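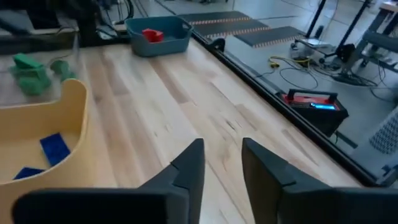 # Chapter 4: Comparing Two Grippers on the Same Task

A gripper should be compared with another gripper only when the task, the table and the objects stay the same. In this chapter we take one simple task, sorting blocks by color, and we repeat it with two kinds of fingers on the same arm. The wrist camera is useful for this work, and it shows also where the difficulties will come. The two blue blocks lie flat inside a wooden bin with a curved wall, and one of them is close to the wall, so a wide finger has little space to enter there. The clear container behind the bin is hard to see against its background, and the student should remember this when we discuss cameras in Section 4.3.

The measurements were made by Mitali Jayawardena at the Zadberg laboratory in November. Each finger pair made 40 attempts. The Soveo fingers, which have a notch near the tip, picked the block in 82 percent of the attempts, and the Pralto fingers in 78 percent. Is this difference large enough to choose one product? Before reading further, please write down your answer and the reason for it.

## 4.1 What we keep constant

We begin with the arm speed, the closing force and the starting position of the wrist.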